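Backstage tips - props, paint and costumes on no money

Mostly learned doing the spring show at Mukcombe. Add your own if you've got any.

Flats first. Size them before you paint or they'll drink the lot. Cheap emulsion is fine, matt only, anything shiny bounces the lights. Two thin coats. Leave overnight, not an hour by the radiator, it warps.

Stage food: mashed potato for ice cream, cold tea for whisky. Brown bread cut small so the actor can swallow and still get the line out. Never nuts. Table knives for stage use - blunt them with a file, then tape over the edge and paint the tape silver.

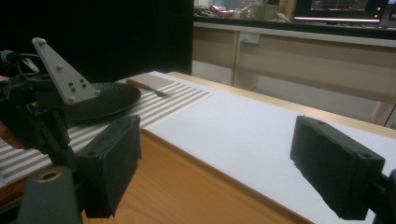 Glue the cloth down at the corners as well, double sided tape does it, otherwise someone's sleeve takes the whole tea with it in act two. Crockery gets a blob of white tack underneath. Peel off the same night, it sets like rock if you leave it till September.

Costumes. Vodka and water in a spray bottle for the smelly armpits, half and half. Hang inside out. Safety pins - buy the box of 500, you will loose most of them.
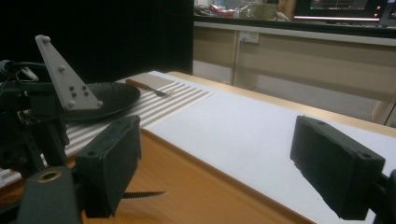
Round black plate on a striped placemat.

Programmes: we had 574 left over from Renddale, ordered 1000 like idiots. Order less. The backs make decent cue cards tho.

Props table - brown paper, draw round everthing, write the scene number inside the outline. Gap means it's still on stage. Check it 12 minutes before curtain up and again at the interval.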